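People keep asking me whether machines can do the boring jobs yet. The dishes, the laundry, the putting of things where they go. I've got a long answer and a Sunday afternoon, so here's a thread.

I spent eleven years in a stockroom before I started writing about this stuff. I have shelved more small black plastic parts than any person should, and my knees will back me up on that. So I come at this with a soft spot for anything that offers to help.

Start with the shop floor, which gets treated as the easy half of the question. The shelves are level, the light is decent, there are no toddlers and no dog. And most of the day is one motion: pick the thing up, get it where it's going, do it again.

It sounds like nothing! But watch a new hire do it in their first hour. They grab a piece one-handed, it swings, they bring up the other hand to steady it, and only then do they look at where it goes. That second hand is the part I get excited about.

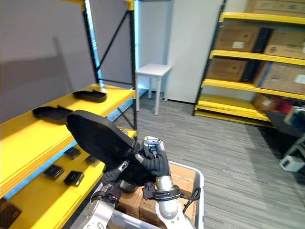 Gion Aigner replied that two hands are lovely but he'd sooner have one fast one, and that at his old job a picker who stopped to cradle every piece would have been sent home by lunch. He also wants to know when any of this will fold a fitted sheet.

Fair on both counts, Gion. I can't fold a fitted sheet either, and I've had a lot more practice at having hands.

On speed, though, I'd push back a little. When I worked at Culoswood the fast people were wonderful until something got dropped, and then you lost the whole time you'd saved hunting under a rack with a flashlight. Give me slow and steady on the night shift, when there's no one waiting on you anyway.

My own test for whether a machine is ready for the stockroom has always been how it copes with a piece that's an awkward size. Small things you can pinch, boxes you can hug, and the stuff in between is where people (me included) get clumsy. Take the big black piece in this next one, held at a steep tilt over the tote with a hand at the top edge and another underneath. I used to carry cafeteria trays just like that, and I'd call it a sensible hold, though one good hold doesn't tell you how a whole shift goes.
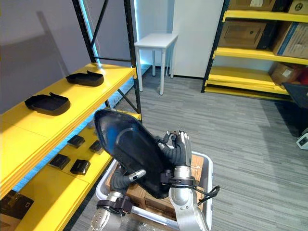
Home is a harder place to work, and I keep coming back to that whenever someone sends me a breathless article. A stockroom shelf stays put. Those low square black bits on the lower yellow shelf have plenty of bare board between them, and I'd love to see the same job tried in my kitchen cupboard, where the lids live on top of the colander and the colander lives on top of a waffle iron we've used maybe twice.

So, my answer for today: some shop-floor chores, yes, with a patient person nearby. Household chores, a few, if your house is tidier than mine. Ask me again in April.

Amparo Montes wants to know if I'd let one unload my dishwasher. The plastic stuff, sure, tomorrow. My grandmother's glasses, I'll keep doing those myself for a good while yet.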